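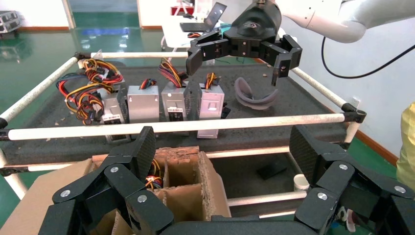 The Listening Mayor, One Year On

Hongmei Fang was elected mayor of Datlow on a promise to listen. She has kept it, if listening means holding meetings. Her office says it has held 11 neighborhood forums since last April, and I went to most of them. The coffee is good. The chairs are arranged in a circle, so that no one feels talked down to. People stand up, say what is wrong with their street, and get thanked for it.

What happens next is harder to follow.

Take the Olley bus. The council cut the evening service two years before Fang took office, and she campaigned on bringing it back. Her flyer had a drawing of a bus on it. At the first forum, a woman who cleans offices downtown explained that she now walks home along the county road, which has no sidewalk past the feed store. The mayor wrote this down. In the fall the city put out a transit survey, and 246 people filled it in. In December the council voted to hire a consultant to look at the survey. The bus still stops running at six.

I asked the mayor about this in her office, where the door is propped open as a matter of policy. She is likable, and quicker than she lets on in public.

"You can't run a bus on good intentions," she said. "I inherited a budget with no room in it. I'd like to get this right once and not have to come back and fix it."

That is a reasonable answer. It is also close to the one her predecessor gave, and she spent most of a campaign making fun of him for it.

The budget she inherited did have room for some things. It had room for a new city logo, a green squiggle that is meant to be the river. It had room for a communications director, a job Datlow had managed without. When I brought this up, Fang said residents had complained for years that they never knew what City Hall was doing. Perhaps so. They now get a weekly email telling them, and a fair share of it is about the forums.

Her supporters say this is unfair, and they have a case. The Porkov Street bridge was repaved on time. Council minutes go up online within days, where they used to take months. The old mayor's habit of settling things over lunch seems to be gone, and anyone who remembers the landfill contract will be glad of that.

But open government can turn into a way of putting things off. At the January forum, held in the school gym in Olley, 16 people signed up to speak and five of them were there about the bus. They had all spoken before. One man read out his remarks from the summer, word for word, and got the same warm thanks he had gotten the first time.

The consultant's report is due in April. The council will then take comments on it, and Fang told me she expects "a real conversation" about the options. I asked whether restoring the route as it used to be was one of them. She said everything was on the table.

The next forum is on 9 February 2019 at the Zhong Branch Library. It ends at eight, two hours after the last bus.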